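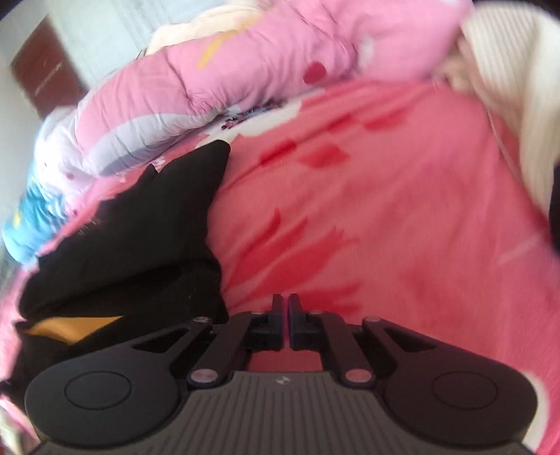
Les draps à motifs reviennent en force, et la Bourse au linge de Zalton en a donné la preuve éclatante

Rose corail, rouge profond, grandes feuilles et pétales jetés en travers du lit : les amateurs de blanc uni ont dû se sentir un peu seuls en avril à la halle de Zalton, où se tenait la deuxième Bourse au linge de maison. Quel succès ! Dès l'ouverture des portes, à 9 heures, la file descendait jusqu'au lavoir, et l'on repartait les bras chargés de draps plats, de housses de couette et de taies dépareillées que l'on croyait disparus avec les armoires de nos grands-parents.

L'an passé, la manifestation avait réuni une poignée d'exposants sous un auvent, par un vent à décrocher les nappes. Cette fois, 30 tables occupaient la halle d'un bout à l'autre, et il a fallu en pousser deux dans le couloir de l'école de musique. Côté visiteurs, l'association Storka, qui organise la journée, annonce jusqu'à 400 entrées, un chiffre qui laisse ses membres encore tout étourdis. Le pari n'était pourtant pas gagné : faire venir du monde un matin de printemps pour parler percale, flanelle et ourlets, il fallait oser.

La couleur a tout emporté. Les lots de coton imprimé des années 1970 et 1980, fleurs géantes, feuillages, rayures orange et brun, ont filé en moins d'une heure. Une table entière consacrée aux roses (du dragée au framboise, en passant par un corail franchement lumineux) a été vidée avant le café. Les draps brodés au monogramme, longtemps rois de ce genre de rendez-vous, ont trouvé preneur eux aussi, mais plus lentement, et souvent pour finir en rideaux ou en tabliers.

Il faut dire que ces cotons-là ont de quoi séduire. Passés et repassés à la machine pendant des années, ils ont pris une souplesse que le neuf met longtemps à acquérir, et leurs teintes supportent très bien le grand jour. Posé sur un lit, même un peu froissé, un drap vif change toute une chambre. Plusieurs exposants avaient d'ailleurs monté de vrais lits au milieu de la halle pour le montrer, avec couvertures et oreillers, et l'on a vu des enfants s'y allonger d'autorité pendant que leurs parents négociaient.

L'atelier « Faire son lit », lui, a affiché complet. Installé dans la petite salle du fond, il proposait 16 places par séance et trois séances dans la journée. On y apprenait le pli au carré, la manière de tendre un drap plat sans tirer tout le matelas à soi, et surtout la façon de plier un drap-housse, exercice redouté entre tous. La méthode enseignée tient en quelques gestes : on glisse les mains dans deux coins voisins, on retourne l'un sur l'autre, on recommence avec les deux coins restants, puis on pose le tout à plat et on lisse vers l'extérieur avant de plier en trois. La salle a applaudi au premier rectangle à peu près net. À la dernière séance, deux équipes se chronométraient dans une ambiance de finale de coupe !

Autre rendez-vous très suivi, la table de la mercerie Bălan, où l'on pouvait faire reprendre un accroc ou poser une pièce sur un drap usé au milieu. La technique la plus demandée était aussi la plus ancienne : couper le drap dans la longueur, là où le tissu s'est aminci, puis recoudre ensemble les deux bords extérieurs, encore solides. Le drap y perd un peu de largeur et y gagne quelques belles années. Les machines à coudre ont tourné sans pause jusqu'à 17 heures, et plusieurs visiteurs sont repartis chercher à la maison un ouvrage qu'ils avaient renoncé à réparer.

On retiendra aussi les conseils d'entretien distribués sur une feuille recto verso, vite épuisée. Pour les imprimés vifs : lavage à l'envers, à 30 degrés les premières fois, séparément du blanc, et séchage à l'ombre. Pour les plis marqués d'un long séjour en armoire, une vaporisation d'eau claire et une nuit sur le lit suffisent souvent, sans sortir le fer. Quant aux sachets de lavande, mieux vaut les suspendre que les poser à même le tissu, où l'huile peut finir par tacher.

Au total, 170 parures complètes ont changé de mains, sans compter les taies vendues à l'unité dans de grands paniers près de l'entrée. Ces paniers ont été la joie des fouilleurs : on y plongeait jusqu'au coude, on en tirait un volant, une frise de marguerites, un bout de toile rayée, et l'on recomposait sur place des ensembles qu'aucun catalogue n'aurait osés. Les invendus ont pris la direction de l'atelier Tornell, à la sortie du bourg, qui les découpe en torchons, en sacs à pain et en garnitures de coussin. Les plus grandes pièces serviront aux décors du spectacle de l'école, où l'on cherche justement du rose en quantité.

Storka travaille déjà à une édition d'automne, davantage tournée vers les couvertures, les édredons et la laine. La halle est réservée pour octobre, avec un atelier de piquage à la main et, à la demande générale, le retour du concours de drap-housse. Les personnes qui souhaitent tenir une table peuvent retirer un bulletin à la mercerie Bălan aux heures d'ouverture ; l'emplacement est gratuit pour les habitants de Zalton. Le linge proposé doit être lavé, plié et étiqueté avec ses dimensions. Les dépôts pour les paniers de taies se feront la veille, de 14 heures à 18 heures, par la porte côté lavoir.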